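Jadwiga Kaczorowski has strong feelings about desks. When I rang to arrange a time to talk, she asked whether mine had anything soft on it. It didn't. "Oh, you'll want to fix that," she said, and we were off before I'd found a pen.

She has been helping families in and around Bramness set up study corners for years now, first as a favour to the parents at her kids' school and then, once word got out, as something close to a full-time job. She still does most of it out of the back of a station wagon. There's no showroom and no catalogue. She turns up, has a cup of tea, looks at where the light comes from and asks the child to show her how they sit.

"Always the child first," she told me when we met at her place one morning in May. "Mum and Dad will tell you where the desk should go. The kid will tell you where they really do their homework, and it's usually the floor."

Her own favourite colour is anything but grey. She can't stand a grey desk in a grey room. The first thing she reaches for is a mat, and a big one, big enough to cover most of the top so that books and elbows and the lamp all land on it. She likes a pattern, the busier the better, and will happily argue with anyone who says pattern is distracting.

"People worry about that and I've never once seen it. A child looks at a zigzag for ten seconds and then gets on with her spelling. What a mat does is make the desk feel like a place. You sit down and it's yours. And it's quiet! Have you ever listened to someone writing on a bare hard desk? Tap tap tap, all night."

Senan Corrigan, who is eleven, was one of her early converts. His dad, Diarmuid, had bought him a very serious desk with 3 drawers on each side and a hutch over the top, and Senan wouldn't go near it. Jadwiga had the hutch off inside half an hour.

"He said he felt like he was in a cupboard," Diarmuid told me over the phone, laughing. "I'd spent a weekend putting that thing together. She had a screwdriver out before I'd boiled the kettle. But he sat down that night and did his maths, so what could I say?"

The books went along the back in one row, standing up, where the hutch had been. Jadwiga is firm about this. She doesn't mind if they lean, she doesn't mind if they're all different heights, and she has no time at all for sorting them by colour. The thing she cares about is being able to reach a workbook without standing up.

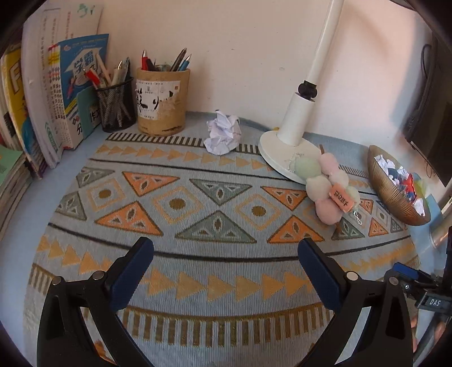 "Leaning is fine, leaning is lovely," she said. "If they're packed in so tight that you need two hands to get one out, they won't come out. I like the ones in use at the front of the row and whatever's finished gets moved on to a shelf somewhere else. You can be a bit ruthless at the end of term."

She has the same approach to pens. One pot is never enough, in her view, and four is a collection. Two is about right: one for the everyday pencils and biros, and one for the good pens, the ones a child has chosen and would be upset to lose. She loves a pot with a bit of texture or some writing on it, something that's been brought home from a trip or handed on by a grandparent. The Lullon organisers that so many people buy, with the little compartments for clips and rubbers, she finds too fiddly for anyone under twelve.

I asked her about mess, expecting a lecture. I didn't get one. She thinks a desk with nothing out of place probably isn't getting much use, and a bit of scrunched-up paper doesn't bother her in the least.

"That's a first draft, isn't it? I get quite excited when I see one. It means somebody had a go and thought, no, I can do better. I'd be more worried about a kid who never crumples anything."

Lamps are where she gets really animated. She made me move my chair three times so I could see what she meant about shadows. A right-handed child wants the lamp on the left, a left-hander wants it on the right, and she says most of the lamps she meets are on whichever side the power point happens to be. She'd much sooner run an extension lead behind the desk and tape it down. As for the lamp itself, she wants a heavy base and a joint that stays where you put it.

For a long time she sent everyone to Heffernan, the lighting shop on the main street, where Kevin Geraghty would let children try the switches. Kevin has cut back his hours, so these days she carries a spare lamp in the car and leaves it with the family for a week. "Try it, hate it, give it back," is how she puts it. Most hang on to it for longer than a week.

Her next job is a big one. Donal Horgan runs the homework room at Jeken, the after-school centre across the river, and he's asked her to redo all the tables over the winter break. She has already been in to measure up, and she has opinions about the chairs.

"They're adult chairs! Every one of them. The little ones' feet are dangling in mid-air and everyone wonders why they wriggle. We'll start with footrests, they're cheap, and Donal reckons he can make a few out of offcuts. Then mats. I've told him no grey."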